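The Robot That Wants Your Old PCs

By Linnea Nordin
August 19, 2019

Every recycler has a corner of the warehouse where the office desktops go to wait. Zulance, a robot arm sold as a service by Forsberg, is supposed to empty that corner. The brochure promises "hands-free teardown." I have read a lot of brochures.

The pitch is simple enough. You pay by the month, Forsberg brings the arm, the gripper and the cameras, and the software learns your machines. Memory, drives and power supplies come out whole, ready for resale, and the stripped case goes to scrap. 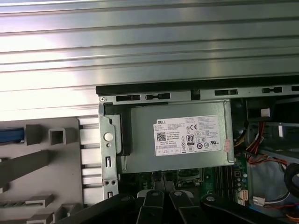 Power supplies are where I would start asking questions. A person pulls one by feel. You find the latch, lean on it, notice the cable that has snagged and work it free. Forsberg says its gripper can do the same with two fingers and a wrist camera. Maybe so, but wires don't sit the same way twice, and the company's published cycle times leave out any unit that needed a person to step in. I asked how many that was. I was told the figure was "being reviewed."

Then there is the matter of who opens the case. In the standard contract, side panels are the customer's job, and so is clamping the tower down. Driditz, a recycler in Trultham that signed up in May, keeps 2 people on the line for this. It had 2 people on the line before.

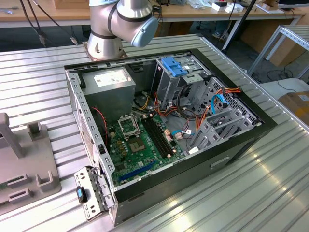 Forsberg's answer is volume. Feed the arm nearly 1000 desktops of one model, it says, and the savings show up. I believe that. I also believe few yards ever see such a load. What arrives at most of them is a mixed pallet, with every maker's idea of a clever bracket on it.

Driditz is staying on through the winter, at a discount. Its manager likes the arm and thinks the software is improving. Asked whether he would pay full price, he said he would want to see the next version first. So would I.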